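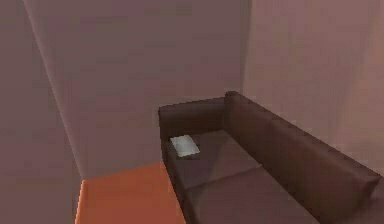
Tadhg Ó Briain wrote in to ask whether the Brulico is worth having if you only ever make coffee for one. Yes, Tadhg! I do exactly that most mornings, and it's the reason I started stocking the small size in the first place.

Brulico stovetop coffee pot, small
£25, posted from Stestthorpe

I've sold a lot of stovetop pots over the years and I keep coming back to this one. It weighs 364 g empty, so it doesn't feel like a toy, and the handle stays clear of the flame even on my silly little camping ring. Fill it to the line and you get 100 ml of strong, dark coffee — one proper mug if you top it up with hot milk, or two small cups if you're feeling generous.

The lid is hinged and stays up by itself, so you can watch the coffee come through (I always do, I can't help it). The seal is plain rubber and a spare comes in the box. I got a year and a half out of my first one, and I'm not gentle.

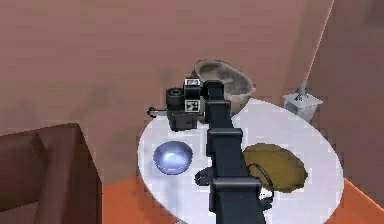
How I use it

Water in the bottom, up to just under the valve. Coffee in the basket, levelled off with a finger and NOT pressed down. Screw it together tightly, holding the body and not the handle, then put it on a low heat with the lid open. When it starts to gurgle, take it off.

If yours tastes bitter, try a lower heat before you go changing the coffee. I was stubborn about this for ages and drank some horrible stuff as a result.

Which coffee?

I use the Carbone dark roast, ground a bit coarser than you'd want for espresso. Gaetano Ferraro swears by the Joltenville blend, which is too fruity for me, but we've agreed to leave it there. Both are on the coffee page and I can grind either one for you, just leave a note with your order.

Will it work on my hob?

Gas, electric and ceramic, yes. Induction, no, not without one of those steel discs, and I don't stock them at the moment. On gas, use your smallest ring and keep the flame under the base.

Looking after it

Rinse it in warm water and let it dry in pieces. No dishwasher please! The metal goes dull and chalky and there's no getting it back. I've been selling this pot since December 2019 and that's still the thing I get the most emails about.
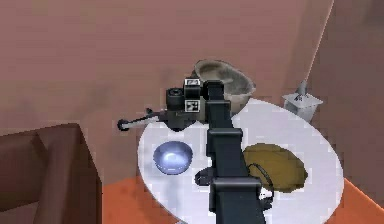 Round table, white top

Spare seals are £2 each, and so are filter plates. Orders placed before noon go out the same day.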